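The Alphabet on the Kitchen Table

Leonor Ramalho bought her first bag of foam letters for a nephew who was not interested in them. He wanted the bag. The letters went into a drawer with the birthday candles and stayed there until March, when she was asked to take over the Saturday morning reading group in Fellness and found that the cupboard had plenty of books in it and nothing a four-year-old could hold.

She brought the letters in. She has since replaced them twice, because they get chewed and sat on, and because the letter E goes home in coat pockets. The group now owns several mixed sets, kept in a cookie tin with a strip of masking tape across the lid that says LETTERS, NOT COOKIES.

Foam letters are cheap and quiet. They don't roll off a table the way beads do, and a child can pick one up without much trouble. They can be washed in a sink. Ramalho puts hers in a mesh bag, swishes them in warm water with dish soap, and lays them on a towel overnight. She gave up on the dishwasher after one try.

The plates came later. Glória Leitão had been sorting buttons with her own children using saucers, and she suggested doing the same thing with the alphabet. A plate gives a child a place to put things. It has an edge, and it is easy to say "the blue one" to somebody who does not yet know left from right.
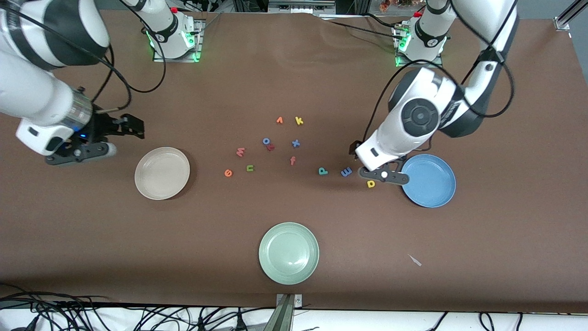
By Carolina Mendes
Home & Family
Saturday, December 23, 2023

The basic game takes three plain plates in different colors and a small number of letters. Beige, blue and pale green work well because a child can tell them apart at a glance and none of them has a pattern to compete with the letters. The letters go in a loose pile in the middle with the plates set out around them. Then somebody calls out a letter and a plate. D on the blue plate. Next letter.

A dozen letters is plenty for one round. Ramalho used to tip out the whole tin, and the younger children would stir the pile with both hands and never get to the plates. With fewer on the table they look before they reach.

The surface matters more than I expected. At Ramalho's house the game is played on a plain brown cover, and bright foam shows up well against it. Leitão's table has a flowered oilcloth that swallows anything yellow. She turns it over when the letters come out.

Once the children know the game, the rules can be changed. One plate can be for letters in your own name and another for letters with a curve in them, with the third for everything else. Horácio Salgado, who taught first grade in Barreto for years, likes to sort by sound and leaves a plate empty for a while so the children ask about it. He is not strict about letters that land upside down. He turns them around and moves on.

The group meets in the old Wusta shop on Dodby Road, number 1130. Deolinda Quintela, who is 68, comes in early to put out the plates and stays to wash the letters. She keeps a count of the missing ones on the inside of the tin lid. Last week it was 2, a K and another E.

Families who want to try it at home can use whatever plates they have. Shallow ones are easier for short arms. Give the letters a wash first, and check under the couch before you buy another set.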